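Notebook, sorting line tests, Natden yard
September, morning, start 7:40

Continuing from page 17. Crusher is still down for the belt change, so I used the time for the fines from the Borbély demolition load.

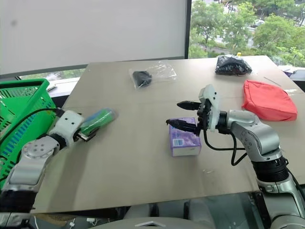 The question is still the same: why the 0–8 mm fraction holds so much gypsum after the second screen. Lajos K. thinks the plasterboard breaks already in the truck. I am not sure. The load came from Rerkorport in 2 trucks and only the second one was tipped from the high ramp, but both gave white dust in the fines.

Weighed in: 2,862 kg mixed mineral, after the magnet. I took the sample from the pile by quartering, as Irina showed us, down to one bucket. Dried overnight at 40 degrees, no higher, or the gypsum loses its water and the result is wrong. (Last month I made this mistake, see the crossed-out table.)

Dry sample 264 g. Hand picking of everything over 4 mm. The pieces with paper still on them are easy. The small ones I scratch with a nail, gypsum takes the mark and mortar mostly does not. Old lime mortar is a problem, it scratches also. I put the doubtful pieces in a separate dish and did not count them to any side.

Leaching on the rest: started 10:15, distilled water, bottle on the roller. Levente will stop it tomorrow at the same hour. Please do not open the lid before, even to look.

Screen deck: the lower mesh has a tear near the discharge end, as long as my hand. Tibor says it was there already in spring. Then the older results for the lower deck are also doubtful, and I would like to mark them so in the book. Spare mesh asked from Cenel, no answer yet.

To do:
- ask Gulyás for the weighbridge slips of both trucks
- new blade for the sample splitter
- second sample, only from the first truck, if the pile is not mixed yet

16:30 pile is mixed. The loader took it to bay 17 after lunch.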